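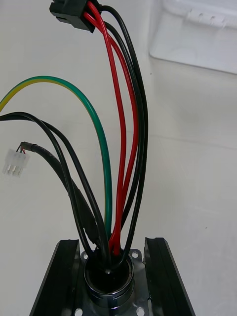

How do I book a place in the Esero pottery class?
Please write to us by email or telephone the studio in Grirkitz after 10 in the morning. We keep your place when the deposit is paid.

Studio > Classes > Frequently asked questions

Do I need experience?
No. The Monday group is made for beginners. If you have already worked on the wheel, the Boonchu course will suit you better.

How many people are in one class?
We accept 14 people at most, with two teachers.

What should I wear?
Old clothes and closed shoes. Aprons are in the cupboard near the door. The clay washes out of most fabrics, but grey glaze can leave a colour.

When can I take my pieces home?
The pieces must dry and then go in the kiln two times. We send you a message when they are ready. We store them for five weeks after this message.

Can my child come with me?
Children from 10 years are welcome together with an adult, who must also pay for a place.

Where can I park?
Behind the Pluretti bakery, on the side of the centre of town. Please leave the delivery gate free.

We use cookies to remember your settings. Accept | Refuse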